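CHAPTER 20
Keeping a Hand-Held Gripper Honest

Before you read this chapter you should be able to:
name the main parts of a hand-held gripper
read a tracking log and find a gap in it
explain the difference between a repeatable reading and a correct one

Manuals for hand-held grippers like to say that the tool comes ready to use. Take that with a grain of salt. The Totalcombe manual gives its daily check a single page, most of it a drawing of the carrying case. The people who wrote it had a new tool on a clean bench. You will probably have one that has been dropped.

Consider a log kept by Lucimara Trindade, who looked after the grippers at a small training shop called Omutach. In February her team recorded 2,000 short runs with one tool. When she went back over them, 972 had a tracked position that drifted by more than the shop allowed. The software had marked every one of them as good. Her notes for that month show the daily check ticked each morning, in the same pen, by the same hand.

What had gone wrong was a screw. One marker cube had worked loose on its bracket and could turn by a hair when the handle was squeezed hard. The check, as written, asked the operator to look at the cube. It did not ask anyone to touch it. A cube that can turn looks the same as a cube that can't.

Thaddäus Lanz, who wrote the original check, argued that the drift came from the room lights. He may have been partly right, and the shop did move a lamp. But the drift stayed until the screw was tightened, and you should be slow to accept any explanation that lets the tool off without a test.

This chapter goes through setup and care in the order the work is done at the bench. Section 20.1 deals with mounts and marker cubes. Section 20.2 covers cables, which cause more trouble than most makers admit. Section 20.3 is on the camera, and on why wiping the lens is a poor answer to a blurred picture. Section 20.4 looks at the Runerer calibration routine and asks what its "pass" message really tells you. (Less than the green letters suggest.)

You will need a hand-held gripper, a flat table, a small flat object to use as a target, and the screwdriver that fits your mounts. A partner helps in Section 20.2, where one person moves the tool and the other watches the signal.

Terms to know
marker cube: a block with printed patterns that lets the system work out where the tool is and which way it points
drift: a slow change in a reading while the thing being measured stays put
strain relief: a clamp or loop that keeps a pull on the cable from reaching the plug

Think about it
Trindade's shop ticked its check every morning and still lost a large share of the month's work. Write down one step you would add to the check, then say how you would know if that step was being skipped.
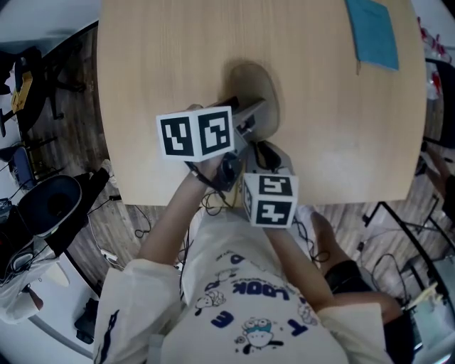 BENCH PRACTICE

Both hands are on the tool, and its tip rests over a disc on the tabletop. Find the two marker cubes, then follow the cables over the edge of the table. Which of these would you test by hand before you trusted a reading, and what would you do to it?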